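Warum feiern Menschen Neujahr an verschiedenen Tagen?

In vielen Ländern beginnt das neue Jahr am 1. Januar. Es gibt aber auch Familien, die erst Wochen oder Monate später feiern. Das liegt am Kalender.

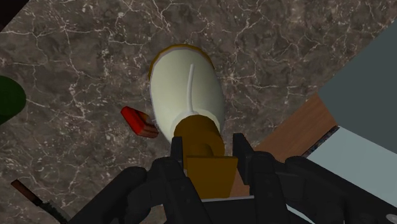 Sonne oder Mond?

Unser Kalender richtet sich nach der Sonne. Ein Jahr dauert so lange, wie die Erde braucht, um einmal um die Sonne zu wandern. Andere Kalender richten sich nach dem Mond. Dort beginnt ein Monat mit dem Neumond oder mit der ersten schmalen Mondsichel. Zwölf solche Monate sind kürzer als ein Sonnenjahr. Manche Kalender fügen deshalb ab und zu einen ganzen Monat ein.

Neujahr in China und Vietnam

Das Fest fällt auf einen Tag Ende Januar oder im Februar. Viele Familien putzen vorher die Wohnung. Kinder bekommen Geld in roten Umschlägen.

Neujahr in Thailand

Amnuay geht in die vierte Klasse. Seine Großeltern kommen aus Thailand. Dort heißt das Neujahrsfest Songkran und wird im April gefeiert. Die Menschen gießen sich Wasser über die Hände oder bespritzen sich auf der Straße. »Meine Oma bekommt nur ein paar Tropfen auf die Hände«, erzählt Amnuay. »Meine Cousins kriegen den ganzen Eimer.«

Neujahr in Schottland

In Schottland heißt der letzte Tag des Jahres Hogmanay. Nach Mitternacht besucht man Nachbarn und Freunde. Wer als Erster über die Schwelle tritt, bringt ein kleines Geschenk mit, zum Beispiel Gebäck oder ein Stück Kohle.

Wörter zum Merken

Neumond: Der Mond ist von der Erde aus nicht zu sehen.
Brauch: Etwas, das Menschen zu einem Anlass immer wieder tun.

Frag in deiner Klasse nach: Wer feiert Neujahr an einem anderen Tag, und was gibt es dann zu essen?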